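Betreff: Re: [Teekueche-Liste] Toaster gesucht, der alte fliegt ständig raus

Hallo in die Runde,

am Dienstort Nord kam im April schon mal dieselbe Frage auf, ich hänge die Mail deshalb gleich drunter und antworte stückweise:

> Unser Toaster in der Küche im 2. OG hat gestern wieder die Sicherung
> mitgenommen. Hat jemand einen Tipp für was Kleines, zwei Scheiben
> reichen uns? Und bitte nichts, was die halbe Arbeitsplatte belegt,
> neben der Kaffeemaschine ist kaum noch Platz.

Sicherung klingt für mich nach Wegschmeißen, da würde ich gar nicht mehr lange rumschrauben. Bei uns ist der Vorgänger auf dieselbe Art verschieden (mit Geruch!), und danach haben wir uns bei Jovadby durch das Angebot gewühlt. 314 Treffer für "Toaster", ich hätte nie gedacht, dass die Menschheit so viele davon braucht. Am Ende ist es ein kleiner von Bear geworden, zwei Schlitze, gebürsteter Edelstahl, und ich mag ihn inzwischen richtig gern.

> Brötchen sollten auch gehen, wir haben hier eine starke
> Brötchenfraktion.

Geht! Der Brötchenaufsatz ist ein eigenes Teil, das man abnehmen kann, und der liegt bei uns meistens sowieso irgendwo daneben – wer morgens zuerst kommt, will ja Toast. Am besten gleich ausmachen, in welche Schublade er gehört, unserer war schon einmal 30 Tage verschollen und lag dann hinter den Filtertüten. 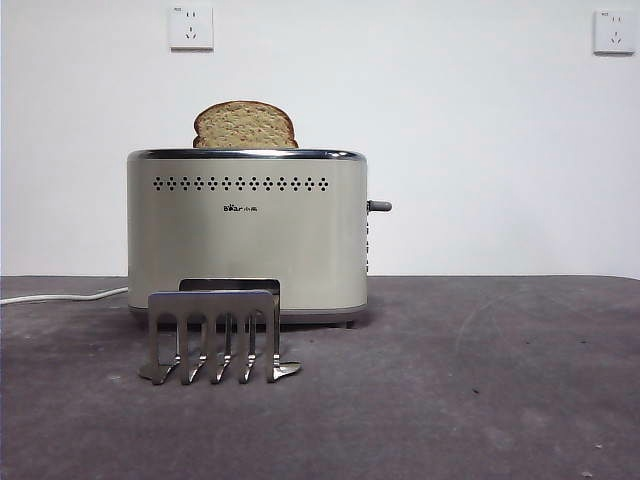
*Unser Bear mit einer Scheibe Körnerbrot, vorne der Brötchenaufsatz*

Zum Körnerbrot noch was, weil das bei uns der große Streitpunkt war: Bei normalem Toastbrot reicht eine niedrige Stufe völlig, beim Körnerbrot gehe ich eine höher, sonst bleibt es in der Mitte labberig. Gefrorenes lasse ich lieber erst ein bisschen liegen. Und wer die Körner liebt, muss halt auch mit den Krümeln leben. Wir leeren am Ende der Woche aus, reihum, der Plan hängt am Kühlschrank und wird mal mehr, mal weniger beachtet.

> Wie ist das mit dem Putzen? Edelstahl sieht doch nach zwei Tagen
> schlimm aus.

Fingerabdrücke sieht man auf dem matten Zeug weniger als befürchtet. Ich wische mit einem feuchten Tuch drüber und trockne nach, Stecker vorher raus, versteht sich. In die Reihe mit den kleinen Löchern vorne gehe ich ab und zu mit einem weichen Pinsel. Scheuermilch bitte nicht, damit habe ich bei mir zu Hause schon eine Wasserkocherhaube ruiniert.

Ach ja, das Kabel: Es ist weiß und kommt bei uns links hinten raus. Schaut also vorher, wo eure Steckdose sitzt. Eine Mehrfachleiste neben der Spüle würde ich mir schenken – die hatten wir auch mal, und die Hausverwaltung war nicht begeistert.

Wenn ihr mögt, kommt einfach mal zum Probetoasten runter, gegen 9 Uhr ist meistens eh jemand in der Küche. Brot müsstet ihr mitbringen, Butter ist da.

Viele Grüße aus dem Erdgeschoss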